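Journal home Current issue Archive For authors Contact

November
Holger Hedlund

3. Labelling and layout in shared laundry rooms

3.1 Setting and scope

The study compares how front-loading washers and dryers are arranged and labelled in laundry rooms used by more than one household. Sites were included if they had at least one washer and one dryer placed next to each other at floor level. Stacked pairs were left out, as the height of the upper door changes both the posture of the user and the place where a basket can be put down. The Bråten and Plustham sites met the criteria in full. The Jukov site was included with a reservation, discussed in Section 5, concerning the spacing of its machines.

Observations were entered on a standard sheet with 14 fields. The first 8 describe the machine and its surroundings (type, door, hinge side, labels, filter position, gap to neighbouring machine, floor, lighting). The remaining fields describe the handling of the load, including where the basket stands when the door is open. The sheet was adapted from an earlier version drawn up for the Fukero survey of drying rooms, with the questions on clothes lines removed.

3.2 Numbering of paired machines

Two systems of numbering were found. In the first, every machine in the room has its own number, so that a room with four washers and four dryers runs from one to eight. In the second, washers and dryers are numbered separately and the number is shared by the pair. The second system depends on a further mark to tell the two types apart, normally a word on the same label. Without it, a user told to collect a load from "number one" has two machines to choose from.

Figure 3 shows the paired system. The dryer is labelled 智慧烘 and the washer 智慧洗, each with a large figure 1. The two names differ only in the last character (烘, to dry; 洗, to wash), while the first two, meaning "smart", are common to both. A reader who takes in the numeral first must therefore go back to the end of the name to find out which machine is meant.

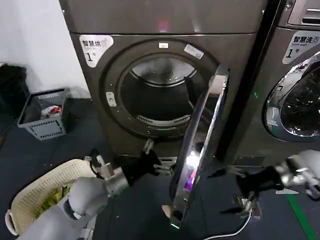
Figure 3. Dryer and washer side by side, both numbered 1. The dryer door is open; a laundry basket holding clothing stands at lower left.

The same numeral on both machines has a practical advantage. Users who carry a load from washer to dryer can keep one number in mind, and a written note of the machine in use need hold a single digit. Against this, the pairing implies an order of use that does not always hold. A wash cycle and a drying cycle seldom take the same time, and in busy periods a washer may finish while the dryer with its number is still taken. The load then moves to another dryer and the pairing is lost.

3.3 Door, filter and basket

The open dryer door in Figure 3 stands to the right of the opening, on the side nearest the washer. For a load moved directly from the washer this is the less convenient arrangement, as the user has to pass round the open door. For a load carried in a basket it matters less, provided the basket is set down on the free side. A basket at the lower left, as in the figure, leaves the path between basket and drum clear of the door.

The slotted lint filter grille lies at the bottom of the opening. This position was recorded separately from filters reached through the top panel, because clothing drawn out over the lower rim passes directly across it. Small items may come to rest on the grille - socks in particular - and the sheet therefore asks whether the filter can be seen without bending.

Drum interiors were recorded by material and by whether the rear wall could be seen from a standing position. The drum in Figure 3 is of stainless steel with a brushed surface. A reflective surface helps a user to notice dark items left behind, though the effect depends on the position of the room lighting and was not measured.

3.4 Limits of the material

The sheet records layout at a given moment and says little about habit. Basket position in particular varies from user to user, and a single entry should not be read as typical of the site. Entries on labelling are firmer, as labels are seldom moved once fixed. Differences in label size were noted but not analysed, the viewing distance having been left uncontrolled at all sites.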